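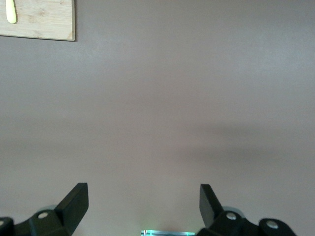
Mastley Allotment and Garden Club

Tuesday was the October meeting, and most of it went on the water bill. It came to 391 pounds for the summer, which is more than last year, and Vratislav Slanina wants the two standpipes by the lower gate turned off from now until spring. I have no objection. My plot is at the top end and I carry from the butt anyway.

I have had the plot for two seasons. The first was mostly couch grass. This year I put in leeks, chard, a row of beetroot and far too many beans, and the leeks are the only thing I am pleased with. Zdeňka Mikuš gave me the seedlings in June and told me to drop them into deep holes and leave the soil alone. I did as I was told and they are as thick as my wrist.

The beetroot was poor. It sat in the ground doing nothing until August and then went woody. Asmaa Abdel Rahman had the same trouble on the next plot and thinks we both sowed too early. I boiled what there was and pickled it — four jars, not enough to give away.

I cooked the first leeks on Sunday with potatoes and a bit of old cheddar. Slice them thinly, wash them twice, and let them go soft in butter with the lid on before anything else goes in. I left mine for half an hour while I drank my tea and they were better for it.

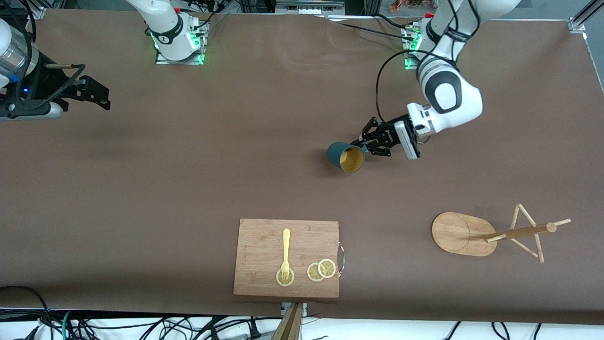

Jobs before the frost

The beans need to come down, though I'll leave the roots in. The canes are going to Ariel Policarpio, who lost most of his in the wind. Garlic goes in where the beetroot was, and I still have to mend the shed door — the bottom hinge has rusted through and I have been propping it shut with a brick since the school holidays.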